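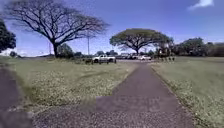 The asphalt path to the parking lot, with clover-like white flowers in the grass.

Questions about the path and the lawns
Jistier Park, Darkusell

How long is the path?
It is 367 meters from the Yip Street gate to the parking lot. Most people walk it in a few minutes. With small children you will need more time, especially in the flower months.

Can I come with a wheelchair or a stroller?
Yes. The path has asphalt on all its length, but the surface is coarse and small wheels will shake a little. Please stay near the middle, because at the sides the grass grows over the asphalt and the edge is not even. We cut this edge every May.

What is painted on the ground?
It is an old marking and it is not readable any more. The rules of the park are now written on the board at the gate. New paint is planned for the next year.

Why do you not mow the white flowers?
We let them stay for the bees. The grass beside the path is mowed only when the flowers are finished. If you want shorter grass for a ball game, use the Herutham field on the other side of the parking lot.

Can we walk on the grass, or have a picnic?
Both are allowed. Look before you sit down — the bees are also having lunch. Open fire and grills are not allowed anywhere in the park.

Is the big tree with the bare branches dead?
We receive this question very often. No, it was checked in May and the wood is healthy. It gets its leaves later than the other trees. Please do not climb on it and do not hang hammocks from the branches.

Where can I find shade?
Under the trees with full leaves. The path itself is mostly in the open, so bring a hat and water. There is one water tap, at the gate.

How many cars can park?
There are 128 places, and on a sunny weekend almost all are taken by noon. Parking is free for the first two hours.

May I ride my bicycle?
You may ride slowly. People on foot go first — please use your bell early, the path is narrow.

Are dogs welcome?
Yes, on a leash.

Last changed: 2 July 2025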